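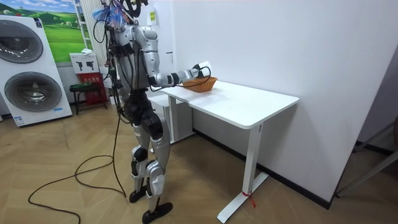 Desk pick-and-place with the basket, right arm

Section 7. Recording your first desk examples

By now you've got the robot standing and the recording software (Grisa, if you followed my install notes) talking to it. Now for the fun part, which is also the part where I wasted most of my first May on this project. I'm going to walk you through one desk task from start to finish. Do it this way once, even if you have your own ideas, and then change whatever you like.

The task I use for teaching is small things in and out of a shallow basket on a desk. It's dull to watch and very good for learning on, because the arm has to reach, line up, close, lift and let go, and you can reset the whole thing with one hand.

What you need

A desk with a plain top. Set the height once and leave it there for the whole batch.
A shallow basket or tray. Low sides are your friend.
A handful of objects in different shapes. A piece of fruit and a small box will get you going.
The fixed camera from Section 4, already aimed and locked.
Two people. One drives the arm, the other resets the desk and stays near the stop button.

Caution: Don't record alone. I don't care how well you know the robot. If the driver is wearing the headset they can't see a cable getting caught, and they can't see you either.

Getting the room ready

1. Walk the cable first. Start at the robot's back and follow every cable along the floor to wherever it goes. You want slack lying in loose curves, well away from the feet and away from wherever your resetter is going to stand. Tight cables tug on the torso when the arm reaches, and the driver will unconsciously correct for it, and then you've taught your model to correct for a tug that won't be there next time.

2. Stand the robot facing the desk with its feet slightly staggered, one a bit ahead of the other. Check that the front foot isn't touching any part of the desk frame.

3. Reach out with the arm, straight over the desktop, and stop. The hand should clear the edge easily and get to the middle of the desk without the shoulder running out of travel. If it can't, move the desk. Moving the robot means redoing step 1, and you'll hate that.

4. Look at the wrist cable with the arm out. A small loop is fine. If it can hook the rim of the basket, take it up a little and try again.

5. Put the basket near the end of the desk closest to the robot and leave the rest of the top free for objects.

Note: Esko Heinonen, who taught me most of this, puts bits of tape on the floor at the toes and heels. I resisted for ages because I thought it looked fussy. He was right. If someone bumps the robot over lunch you can put it back in a minute, and your afternoon examples will match your morning ones.

Starting a batch

6. Open Grisa and choose New Batch. Give it a name that says the task, the arm and the room. Mine look like "basket right upstairs". Please don't call it "test2". I have a drive full of "test2" and I couldn't tell you what's in any of it.

7. Type the task sentence. Keep it short and use the words a normal person would use: "Put the apple in the basket." The same sentence gets attached to every example in the batch, so if you swap the apple for something else you need a new sentence, and that means a new batch.

8. Press Arm. The light on the driver's controls goes steady once all the streams are in. If it blinks, one of them is missing, and nine times out of ten it's the wrist one. Unplug it, plug it in again, press Arm again.

9. Record one throwaway example and play it back right away. Check that the hand on the video and the hand on the joint plot move at the same moment. If the plot is ahead or behind, stop and go back to the clock settings in Section 5. You can't fix this afterwards. Well, you can, but I've done it and I'm never doing it again.
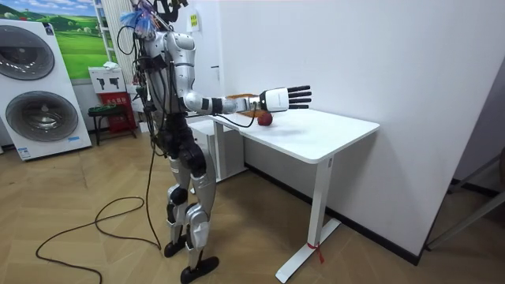 10. Have the driver bring the arm to the start pose, hand open, palm down. Every example in the batch starts from that pose. It doesn't have to be perfect to the millimetre (a bit of wobble is good for the model), but it should look like the same pose to somebody glancing over.

11. Resetter steps back and says "clear". Driver presses Record, waits a breath, and goes.

12. Move at the speed you'd like the robot to move later on. This is the one everybody gets wrong! New drivers creep up on the object as though it might bite, and then they're surprised when the trained robot creeps too. Pick a calm, steady speed and stick with it.

13. Slow down a touch for the close, lift straight up before going sideways, and carry the object over the basket before lowering. Open the hand fully to let go. A half-open hand snags things.

14. Return to the start pose, wait a breath, press Stop. The waiting at both ends matters more than you'd think, as it gives the trimming tool a clean quiet spot to cut at.

15. Mark it Good, Messy or Bad while you still remember. Leave the marking to the end of the day and you'll be guessing.

Good, Messy or Bad?

Good is a clean run. The object ends up where the sentence says it should and nothing odd happens on the way.

Messy is when the hand misses or slips, the driver recovers, and the job still gets done. Keep these. Maricruz Ponce talked me into keeping mine after I'd spent weeks throwing them out, and my next model stopped freezing up every time it fumbled. If you only ever show it perfect runs it has no idea what to do after a bad grab.

Bad is anything where the job didn't get done, somebody's arm came into view, the cable caught, or the driver gave up partway. Mark it Bad and leave it in the folder. Grisa skips them at training time, and they're handy later when you're trying to work out what went wrong.

Caution: If the cable catches, press Stop on the robot first and on the recording second. It sounds obvious written down. With a headset on and a run going well, it isn't, so agree on it out loud before you start.

Moving things around

16. After each example, the resetter puts the object somewhere new on the desk. Use the whole area the arm can reach comfortably, and turn the object as well as shifting it.

17. Nudge the basket now and then. Small nudges are plenty. Leave it in one spot for the entire batch and the model will learn the spot and ignore the basket.

18. Swap objects between batches. I like to follow something round with something with corners, as the driver has to change their grip and that keeps them awake.

19. Leave the background alone for now. Lights, blinds, posters, whatever's behind the robot, let it be. Changing those is worth doing, and it has its own section (Section 9).

How many is enough?

Everyone asks. My goal for the basket task was 3,000 examples. I ended up with 2,229, and after taking out the Bad ones I had 1,997 to train on. That did the job for a single desk. Your number will depend on how fussy your objects are and how steady your drivers are, so train a small model early and see where it struggles before you book another month of driving.

Swap drivers when they get tired, and do it before they tell you they're tired. You'll see it in the playback: the lifts get lower and the hand starts clipping the rim.

Packing up

20. Bring the arm back to rest and power down in the order given in Section 3. Hold the torso steady while the joints let go.

21. Close the batch in Grisa and wait for the tick. Closing the laptop before the tick will cost you the last few examples.

22. Copy the day's folder to your second drive, then write a line or two in the batch notes. Who drove, which objects, anything weird. Mine from 12 Jul 2022 just says "wrist loop too long, fixed after lunch", and that one line saved me an entire evening of head scratching.

Next up is Section 8, trimming and checking your examples.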